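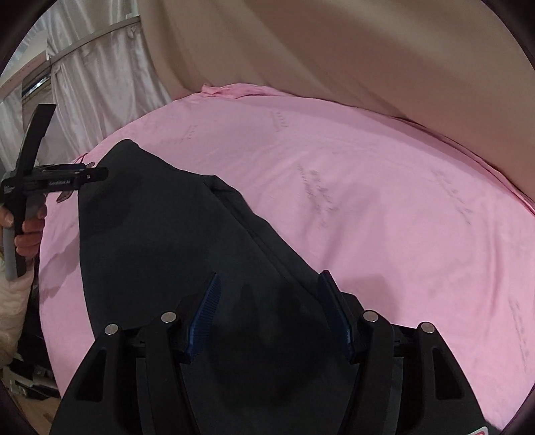 Mekex 2 is in testing and I've had questions about the hand history importer. Short thread on what changes and what stays the same.

The old importer read each file from the top every time the poker client wrote a new hand. With a small folder you would never see it. With a long tournament file open, the gap between the end of a hand and the stats update got worse as the night went on.

The new one stores a byte offset per file and reads only from there. If the file shrinks or its first line changes, the offset is thrown away and the whole file is read again.

Duplicate hands are now matched on site plus hand number. Before, it was hand number alone, so two sites using the same number could cause one hand to be dropped without a message. Keith Ruawai reported this in March and sent the files that proved it. Thank you, Keith.

If you think you lost hands this way, run Rebuild from the Database menu after upgrading. It needs the original text files. It can't recover a hand from a file you deleted.

Time zones. Each hand is now stored in UTC and converted for display. Session reports used to split at midnight in whatever zone the site wrote, so a single session could show up as two.

A session now ends after 30 minutes without a hand. You can change that under Preferences – Sessions. The lowest value allowed is 14, which is long enough to survive a tournament break with slow tables on either side.

Split pots with more than two side pots were wrong in the winnings graph. The totals in the player report were right, the graph was not. Both now use the same function. Huia Dunstan wrote the tests.

Things that are not in this release: Omaha hi-lo equity, cloud sync, and the replayer's export to video. The replayer itself is unchanged except that the space bar pauses it again.

Notes on players carry over. Color labels carry over too, but if you defined your own colors, check them once. Labels with the same name are merged and the one edited last wins.

Darcy Wihongi asked if the database from version 1 can be opened by version 2 and then by version 1 again. No. The upgrade writes a copy first, with .old added to the name. Keep that copy until you're satisfied.

Disk space: the copy is the same size as your database, so you need that much free before you start. The upgrader checks and stops if there isn't enough.

Known problem in the current test build: filters by stack depth ignore antes when counting big blinds. Oldřich Halás has a fix and it goes in the next build.

Bug reports go to the tracker as usual. Attach the hand history file as plain text – a screenshot of the replayer doesn't show what the importer read.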